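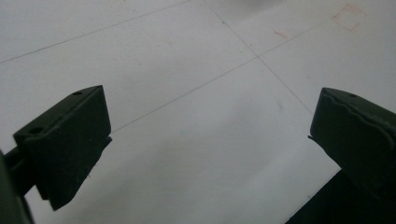

White table, morning.

Sep 14, 2020

I finished the sourdough rye last night and it ROSE. I have to write this down before I forget how I did it, so forgive the mess, diary. After the whole summer of flat gray bricks I pulled a loaf out of the oven that had an actual dome on it, and I stood there in my socks grinning at it like a fool.

So, what changed. I switched to the Privska rye, the coarse one in the paper sack, and I stopped rushing the starter. Back in June I was feeding it once a day and baking whenever I felt like it. Now it gets fed at breakfast and again before bed, 40 grams of flour each time, and I wait until it smells like green apples. I even gave it a name finally. It's Clameo, after that tiny pizza place by the harbor where I first had a crust worth chewing. 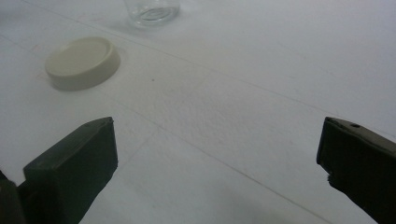
How long does a rye loaf need to rest before cutting?
Overnight at the very least, and a full day is better if you can stand it, or the middle stays gummy and sticks to the knife.

I could not stand it. I cut the heel off at eleven at night and ate it with far too much butter (the salty kind!) and yes, it was a touch sticky, and I did not care one bit. By this morning the crumb had set up beautifully and the sour taste had come forward. Had two slices with honey, then one with pickles, which sounds awful and was the best of the three.

Notes for next time: 110 grams of the starter seemed right, maybe a hair more if the kitchen is cold. Wet hands for shaping, always wet hands. Toast the caraway first. I used the long tin and the dough came up to the rim in some 61 minutes after the second mix, much quicker than I'm used to, so keep an eye on it. Lid on for the first 34 minutes in the oven, then off until the top is as dark as coffee. 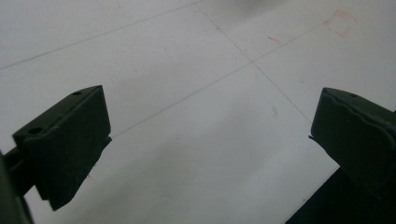 The caraway is the thing I'm happiest about. I had always thrown it in straight from the jar and it tasted like dust. A minute in a dry pan and the whole apartment smelled like the bakery on Rojanasak Street, the one with the fogged windows where I used to buy a roll on the way to work. I miss that place so much. They did a black bread with prunes in it that I'd love to try making once I've got the plain loaf steady.

Also, buy more flour! The sack is nearly down to the fold.

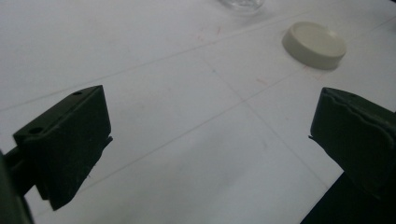 Then there's the question of the discard, because I now have two jars of it in the fridge and I can't bring myself to pour it down the sink. Pancakes tomorrow, I think, thin ones with the last of the plums. And crackers after that if I can find the recipe card from Ukis, the little mill shop, which I'm pretty sure I stuck inside the soup cookbook.

Fed Clameo at ten. Already bubbling up the side of the jar. Bed now.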